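Home Reviews Storage Kitchen Garden About
Search this site Enter keywords Go

The Zerley Carry Folder in Light Blue, After a Summer of Paper

18 Sep 2026

I have a weakness for anything that promises to keep paper together, and my family will tell you that the hall closet is full of the evidence. So when my old accordion file finally split down the side, I spent far too long reading about replacements and ended up with the big Zerley carry folder in light blue. It's a plain thing, a large soft plastic sleeve that you can see through a little, and I've been living with it long enough now to have opinions.

I should tell you what I put in it, because that matters more than the label does. Mine holds my grandmother's sewing patterns, the tissue kind, plus a stack of old maps I picked up at the flea market in Barredo. One of them is a reprint of an 1855 county survey that is wider than any binder I own, and it went in flat on the first try. I was so pleased that I called my sister to tell her (she was very patient about it).

The package says it holds 500 sheets. I suppose it might, if you didn't mind carrying a pillow. I'm happiest with about 100 in there, with the maps at the back to give it a little spine — any more than that and the bottom starts to belly out and the whole thing wants to slide off your lap. If you need something for a full ream of office paper, I'd look at the Gonen box file, which is stiffer and heavier and not nearly as nice to carry to a friend's house.

Now, the plastic. It's glossy and it crinkles, and I mean it really crinkles. If you work at night near a sleeping baby or a nervous dog, take that seriously. Mine came folded in the mailer and the creases have never completely gone, even after a week under the dictionary and then another week under the bigger dictionary. They don't bother me now. I used to have a Skuledon folder in smooth frosted gray that stayed perfectly flat, and I lost it twice in my own living room, it was that dull.

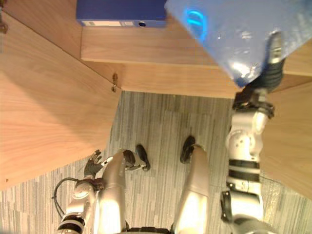 The color is what won me over in the end. It's a soft, light blue that brightens up wherever a lamp catches it, and I can spot it from the doorway even when the rest of my projects are spread all over the floor. You can make out that there's something inside without being able to read it, and for patterns that's plenty. For bills you may want a sheet of cardstock in front.

A few small complaints. There's no pocket for a label, so I tuck an index card inside the front and it wanders. The shine shows every fingerprint, and mine gets a wipe with a damp cloth when I remember. I also wish they made one size down for the car.

Would I buy it again? I already have, a second one for the Christmas sheet music, and that will get its real test in December when the choir folders come out and everybody wants the alto part at once.

Comments (3)

patternpile: Does tissue stick to the inside? My last plastic one grabbed everything and I tore a sleeve piece getting it out.

Reply from the author: A little on humid days! I slip a sheet of plain paper on each side and they come out fine.

mapdrawer301: Glad to see someone using these for maps. I roll mine but I'm always fighting the curl, so I may give one a try.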